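Search products
Search
All categories

Open Sorting Bins, Gray Metal, Bench Series

January
By Joni Nieminen, Product Information, Clikatero

The Bench Series open bin is intended for workplaces in which small, mixed articles must be kept together on a table while they are sorted, checked or put away.

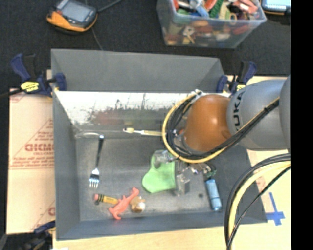

It is supplied by Clikatero to schools, repair shops, canteens, laboratories and public offices, and it may be ordered singly or in quantity. The bin has been part of the Clikatero range for 19 years.

General description

The bin is a rectangular metal container with an open top and sloping sides. The back panel is tall and the front wall is low, so that a seated or standing user can reach the floor of the bin without lifting the arm over a high edge. Articles placed inside remain visible from the front. A fork, a folded cloth and a handful of loose fittings may lie side by side on the floor of the bin and be picked out one at a time.

The standard finish is gray. No lid is supplied, and none is recommended for table use.

Intended use

The Bench Series is suitable for:

Mixed cutlery and small kitchen tools awaiting sorting
Cloths, pads and other light textile articles
Returned parts and samples
Lost property and small items collected at the end of a shift

The bin is not intended for liquids, food in direct contact with the metal, or hot articles taken straight from an oven. Customers who require a food-contact container should consult the Kosteo catalog section.

Placement

The bin should stand on a level surface with its full base supported. A plain wooden tabletop is satisfactory. Where the finish of the table is of concern, a felt mat may be ordered separately -- the mat is cut to the size of the base and does not extend beyond it. Sufficient space should be left at the low front wall for trays or smaller boxes into which sorted articles will be moved.

Users are advised to spread articles over the floor in a single layer. Flat items such as cloths are best laid to one side, as they readily cover smaller pieces. Forks and similar articles should be placed so that the handles can be grasped first.

Wear and appearance

Metal bins in daily use will show wear. Scratches on the inner walls, scuffing of the floor and paler areas where articles are regularly drawn across the surface are to be expected, and the inner side of the back panel may become heavily marked. Such changes in appearance are not covered by the warranty. Dents that prevent the bin from standing level, and open seams, are covered for 40 months from the date of delivery.

"We ask customers to run a gloved hand along the inner walls when they clean the bin," says Ita Keogh of the Clikatero service desk. "A mark can stay where it is. A raised edge should be reported to us."

Cleaning

Remove all contents before cleaning. Wipe the interior with a damp cloth and a mild soap, then dry it thoroughly, with particular attention to the line where the back panel meets the floor. Steel wool and abrasive powders should not be used. Adhesive residue may be removed with Citerov surface cleaner or a comparable product.

Ordering information

The Bench Series is offered in 9 sizes. Dimensions, weights and current prices are given on the order sheet, which is sent on request. More than 3,165 bins have been delivered to date, and replacement mats remain available for all sizes, including those ordered under the former Oyelaran name.

Orders placed before noon are confirmed on the same working day. Each bin is delivered assembled. The carton should be opened in the presence of the driver where possible, and any damage noted on the delivery slip -- later claims for transport damage require a written statement from the receiving department.

Institutions ordering for several sites may request separate delivery addresses on one invoice. Inquiries concerning such orders should be directed to Tavion Tran, Institutional Sales. Questions about cleaning, wear or warranty should be directed to Ita Keogh, Service Desk.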